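Sestisdale Office Refit, progress report to the Jerness fund
Period ending 2018-07-14

Acoustic treatment of the upper rooms is complete. Door seals were replaced in January, and background noise readings are within the limit set in the grant. 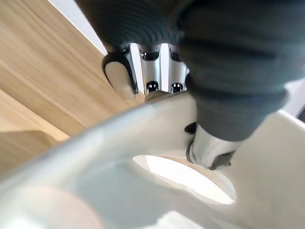

The Zedov site office replied that two of the seals still drag on the threshold and should be planed before sign-off.

Planing is scheduled and adds up to 2 days. No cost change. 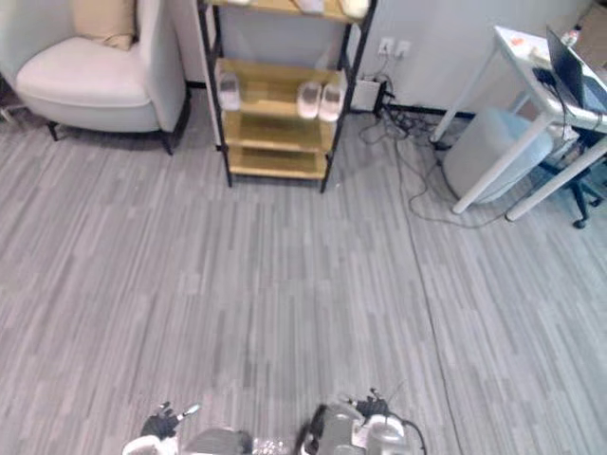
Spending on underlay stands at 20 percent of the floor budget. Moisture tests are done on the ground level. Gray wood-look planks like these, in mixed light and mid tones, are specified for the remaining 10 rooms. Invoices follow.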